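The Slow Way Back

When Aisling Gilmartin moved to Pärn, she stopped lifting. It was not a decision. There was the new job at Cleltex, the long bus ride, and a flat where the kitchen window did not close. Four years passed like this. "I told people I was a person who trains," she says. "Then one day I heard myself say it in the past tense."

Many adults will recognize this. We speak often about how to start a sport, and much less about how to return to one. The beginner has no old numbers to compare with. The returning lifter remembers every one of them, and the memory is heavy - sometimes heavier than the bar.

Bláthnaid Flanagan coaches at Poltumer, a small gym behind the old post office, and she sees the same mistake each July. People come back with the program they followed before. After two weeks their elbows hurt and they are gone again. She asks them to leave the notebook at home and to train three times a week with weights which feel almost too easy.

Gilmartin did not like this advice. She followed it with bad temper, and for the first month she did not tell her sister, who still competes.

What changed her mind was sleep. She began to sleep through the night, and in the morning she was hungry for breakfast, a thing she had forgotten was possible.
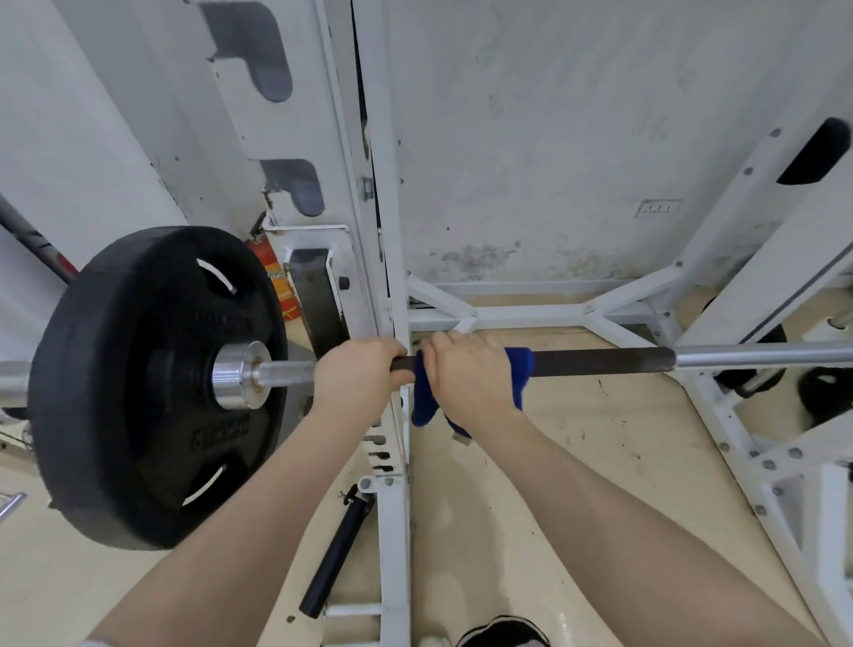

She still does not know her best squat from this year. Flanagan has it written down somewhere, and Gilmartin has asked her to keep it to herself until the autumn.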